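Ticket: Replacement finger pads and second hand-held gripper, budget question
Queue: Equipment and purchasing
Project: Cement
Status: Waiting on requester
Priority: Normal

Original request

Hello purchasing friends, and thank you in advance for reading all of this, I know I go on. We have 3 hand-held grippers on the Cement project and we are planning the equipment list for the next budget round, which closes at the end of April. I was going to put in for a fourth gripper and leave it there, but the foam pads on the ones we have are wearing faster than the number I wrote down last year, and I would like some help working out if we should be buying pads, whole fingers, or another complete unit.

The supplier for the grippers is Stusen. The pads came from Nitham, who sell them in packs of 17 (I have asked about that number and was told very kindly that it is just how many fit on a sheet). We have one unopened pack in the drawer by the sink.

Most of our handling now is thin, light things: phone cases, card holders, slim plastic lids. They go fine when the pad is fresh.

Reply from equipment desk

Hi, and no need to apologize, long tickets are the ones we can do something with! A few questions before I touch the spreadsheet.

Is the object slipping, or do the pads only look bad? We had a request last fall for a full set of fingers where the grip was perfectly good and all anybody needed was a fresh strip of foam, so I like to ask first.

Could you also tell me if the wear is on the flat of the pad or at the edges? Edge wear usually comes under the pad line. If the hard part of the finger is chipped or bent, that moves to the parts line, which has a different approver and takes longer.

Last one: is there any play in the gears when you wiggle the fingers with the trigger released? If there is, I would rather hear it now than in June.

Reply from requester

Good questions, all of them. I sat down with unit 2 on Tuesday morning and went through it properly with a cup of coffee.

Slipping: a little, and only on the smoothest items. I did 28 pick-ups with a smooth plastic lid and had 3 slips, all of them near the end when I was getting lazy about centering it. I would not call that broken. I would call it something to keep an eye on.

Play in the gears: none that I can feel. The fingers close evenly and the trigger comes back the way it should.

Wear: mostly the edges, and one side looks worse to me than the other. The lower margin of the right pad has gone ragged, with little bits hanging down, and the face is scuffed gray. The left one is torn at its lower corner, right where it meets the phone case.
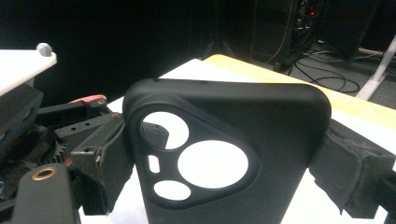
Reply from equipment desk

Thank you, that helps a great deal. Going by the picture and your notes, I would treat this as pads first. The case is being held from both sides and you say the gears feel good, so I can't make an argument for a whole new unit on wear alone. If you want the fourth gripper because you have more work coming – and it sounds as though you might – please write it up that way, with the work named, and it will have a much easier time at review.

What I suggest for the plan:

1. Open the pack in the drawer and re-pad unit 2 now. Clean off the old adhesive completely before the new foam goes on, and let it sit overnight with the fingers open.

2. Repeat your lid check, same lid, 28 pick-ups. Put the slips in this ticket, even if there are none.

3. Add 2 packs of pads to the Cement budget as a consumable. I had you down for zero packs, which was my mistake from copying last year's sheet.

4. Ask Mykhailiuk for a quote on a tougher rubber pad. They make a few for packaging lines and will sometimes cut to size. A sample sheet would be plenty for now.

5. Keep the fourth gripper as its own line, marked optional, with the Stusen quote attached. Please check if their price includes the fingers, because the last quote I saw listed them separately and it made for an awkward afternoon.

Reply from requester

All sensible, and a relief to be honest. I have the pack out and will re-pad before I leave today. Stusen quote requested, with the finger question spelled out in the first sentence. I have written to Mykhailiuk as well and asked for one sample sheet in black.

Please leave this open until I have the second lid check for you.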